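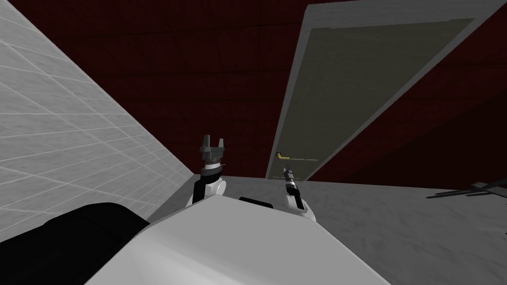

I'm collecting simulated demonstrations of door opening for an imitation policy in Vesuso. There are 614 episodes so far, all teleoperated. The overhead view is tilted a long way off level, with both arms reaching toward the door and the yellow lever small next to everything else. Do I re-render with the camera leveled, or keep the tilt and train on it?

asked 22 September 2023

Answer 1
Keep it if the camera has the same mounting angle at deployment. If the roll differs per episode, log the extrinsics. Check your Rendard export settings, version 4 drops them.

Answer 2
level it, looks nicer in the viewer

Answer 3
Disagree with the above. Leveling crops the corners and you lose pixels near the arms. I would add the wrist stream, where the lever is large enough to learn from. 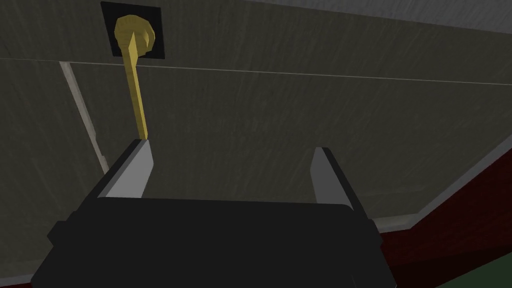 Should failed grasps be deleted from the set?
Keep them in a separate split with a failure flag. My Bestow set had 331 of those and they went into training the success classifier. The policy saw only clean episodes.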